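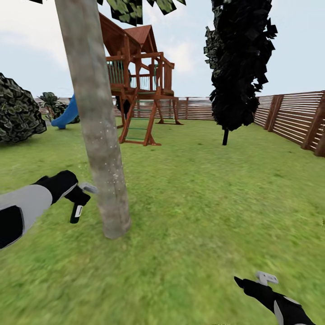 A backyard lawn with a playset, trees and a wooden fence.

Bodemwood Slow-Feed Lawn Food, 8 lb Bag
Item no. 3026
Made by Bostach

If your grass has come through the summer looking tired and a bit thin in the places where everybody runs, this is the bag we reach for first. Bodemwood is a slow-feed granular lawn food for family yards, meaning grass that gets played on, sat on, dug up by the dog and then expected to look nice when your in-laws come over. It feeds a little at a time over the season, so you don't get that big rush of growth that has you out mowing every three days (we've all done it, and it is no fun in the heat).

We have carried Bodemwood for a good while now, and it replaced the old Clornovix blend that many of you used to buy from us. Clornovix was a fine product, but the granules were dusty and they clogged the smaller spreaders. These are rounder and heavier, and they drop cleanly even from a hand-crank model. If you still have half a bag of Clornovix in the shed, go ahead and use it up first, just please don't mix the two in the same hopper.

When to put it down

Early fall is our favorite time. The soil is still warm, the nights are cooling off, and cool-season grasses like fescue and bluegrass are ready to put down roots again. For most of our customers that means September. A second feeding in mid spring is plenty. Warm-season lawns are a different story – feed those in late spring and again in midsummer, and let them rest once they start to go off color.

Pick a day when the blades are dry. Water well afterward, long enough for the granules to wash down off the leaves, and then stay off the lawn until it has dried out again.

Around swings, slides and trees

The ground under a swing or at the bottom of a slide gets packed down hard, and no lawn food in the world will fix that by itself. Take a garden fork and push it in every few inches, wiggle it a bit, then scatter some seed and rake it in before you feed. If you can talk the kids into using another part of the yard for a few weeks, so much the better! Some families give up on grass there and put down wood chips, and there is no shame in it.

Under trees, go lighter than you would in full sun, half the usual setting or so. Grass in shade grows slowly and can't use a full helping. Keep the granules a hand's width away from the trunk, and sweep any strays off paths and patios back onto the lawn so they don't leave rust-colored spots.

Details

Bag size: 8 lb
Form: rounded granules
Use on: established lawns, sun or part shade
New seed: safe once you have mowed twice
Spreader: broadcast, drop or hand-crank
Storage: cool and dry, top folded over and clipped
Ships: flat, in a plain carton

Goes well with

Ní Bhriain Hand Spreader, item no. 994. A nice light crank spreader with a wide mouth, easy to fill without spilling. One filling does a small front yard.

Bodemwood Shade Seed Mix, item no. 545. For those thin patches near the fence line and under the branches.

From our customers

"I'd been feeding my lawn far too much, and Ruwan talked me into one bag instead of the three I had in my cart. The back half by the swings has filled in and I'm mowing less. I did find the bag hard to reseal, so I tip what's left into a bucket with a lid."
Posted 28 August 2021

Have a question before you order? Write to Ruwan Samarakoon at our lawn desk and tell him what kind of grass you have, how much sun it gets and when you last fed it. A rough sketch of the yard is welcome too – he enjoys those, and he will write back with a spreader setting for your model. Unopened bags can be returned at any time during the season.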